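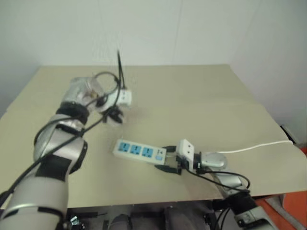
Power strip and plug, item 3.

Honano Building Users Group
Minutes, 1 April 2019

Chair: Donnie Rutherford

1. Minutes of last meeting
Approved with one correction: the Wustden invoice was for 1299, not 1300.

2. Heating
Yu has serviced the second boiler. Night setting stays at 60 degrees until the end of April. Radiator in room 713 still to be bled.

3. Portable electrical equipment
Power strips are not to be plugged into one another. Heaters go directly into a wall outlet. Futo's quote for testing, 2000 including labels, was accepted.
Action: DR to confirm dates with Futo.

4. Bicycle storage
Deferred. Drawings not received.

5. Other business
The loading door closer is leaking oil. Wustden to quote for a replacement.
Action: DR.

Meeting closed at 4:40 p.m.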